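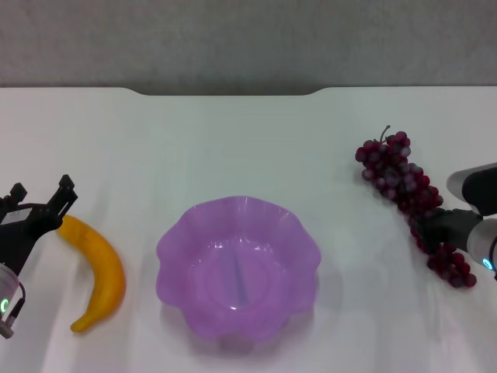
ERNSIDE, July

If you grew up anywhere near the river flats, you'll know that the fruit bowl was never really about fruit. Ours held rubber bands, a torch with dead batteries, the spare key to the neighbour's shed and, on a good week, a few bananas going freckly at the neck. I've been thinking about that bowl a lot this winter, mostly while standing in other people's kitchens with a mug of tea in my hand.

The town has taken up the swap table again, you see. It began years ago on Skudard Lane, when one household had more mandarins than it could decently eat, and it faded away when the old packing shed closed. Now there are 44 homes on the list, which isn't bad for a place of 2,382 people, and every second street seems to have somebody out the front at 10 in the morning with a box of lemons and plenty to say about them.

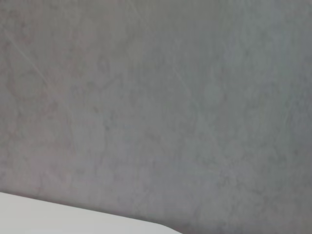

Cool grey, softly mottled: a plain, bare surface.

My own favourite is the stop at Dalomis Corner, where the grapefruit are so sour they make your ears ring (I mean that as a compliment!) and you're expected to stay for a chat. Bring a jar of something if you can. Marmalade is always welcome, and so is green tomato pickle, though there was a fair bit of that about last autumn and some of us are still working through it.

The Mwaipopo Street table runs until 4, or until the rhubarb goes. I came home from my last visit with two bunches, a recipe written on the back of an electricity bill and a cutting of lemon verbena, which is sitting on the laundry windowsill until I decide where to plant it.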